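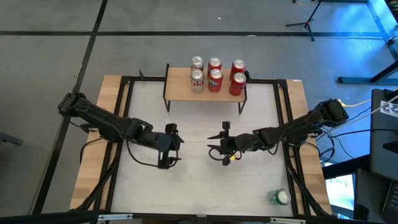

Denwood Shelf Restocking Project – Progress Report to Clarnar
July 2025
Prepared by Birutė Zariņš, Barkik

1. Status

The period was spent on hand-guided data collection for the beverage can task. The cell is assembled and calibrated, and both arms are recorded through the Vanags leader rig. Training on the collected set has started. The second milestone (a policy placing cans on the raised shelf without operator help) remains planned for December.

2. Cell and teaching method

The cell has two arms mounted on opposite sides of a framed white work surface, with a small wooden shelf at the back. Each arm has a parallel gripper. The operator moves a pair of leader arms of the same proportions, and the arms in the cell follow joint for joint. Leader positions, follower positions and camera streams are written to one file per demonstration with a shared clock.

Two changes were made to the rig since the last report. The trigger on each leader handle now has a stiffer spring, as operators were closing the grippers further than they intended and some early cans were dented. The follower delay was also reduced by moving the arm control loop off the machine that encodes video. Operators report that small corrections near the shelf are easier after the second change. We have not measured the difference separately.

3. Demonstrations collected

The proposal called for 3000 demonstrations. We have recorded 1960, and they are stored with the operator's initials, the start layout and an accept or reject mark given at the end of each attempt. Collection runs in blocks of 90 minutes, after which operators change over. Longer blocks were tried early on and gave more rejected attempts toward the end.

A demonstration starts with at least one can lying on the work surface. The operator picks it up, turns it if needed, and sets it upright on the shelf. Cans are full and sealed. Empty cans were ruled out after the first trials because they shift under light finger contact and teach a grip that is too weak for the real product.

The grip itself is the part operators vary most. Some take the can across the body with the lid facing the wrist camera; others approach from the side and turn the wrist late. With the lid toward the camera, the rim and the pull tab give a clear reference for how far the can has rotated in the fingers.
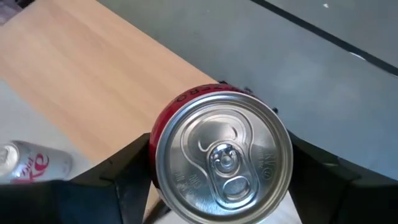 Both approaches are kept in the set for now, but they are labeled, so that training runs can be made on either one alone. The first comparison will be included in the next report. If the mixed set does worse, the operator guide will be narrowed to one approach and the remaining demonstrations will be collected that way.

4. Problems found

Glare on the work surface. The white floor reflects the overhead lights, and silver cans have little contrast against it in the wrist views. Early policies trained on a small subset reached for the reflection on several attempts. A matte sheet has been ordered. Until it is fitted, silver cans are placed in a larger share of the start layouts so that the set does not lean toward red ones.

Cans near the rail. When a can rests close to the frame, the outer finger has little room to come down beside it. Operators deal with this by nudging the can inward first. That is a valid strategy – but it must be shown often enough to be learned, and it is rare in the present set.

Hesitation. New operators pause above the can before closing. The pauses are trimmed in processing where neither arm moves, but slow drifting cannot be removed the same way. Each new operator now completes a practice block that is not recorded.

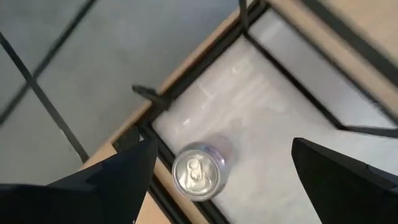 5. Work for the next period

Fit the matte sheet and repeat the camera calibration.

Collect the remaining demonstrations, with priority to cans near the rail and to handovers from one arm to the other.

Train on the mixed set and on each labeled approach, and test all three on the same start layouts.

Run a shelf test with 6 cans placed in sequence. Single placements do not show whether the policy disturbs cans that are already standing.

6. Budget and staffing

Spending is within the approved plan. The matte sheet and spare finger pads are charged to consumables. One additional operator will be needed for the coming collection period, and we ask Clarnar to confirm that the unused travel allocation may be moved to cover these hours.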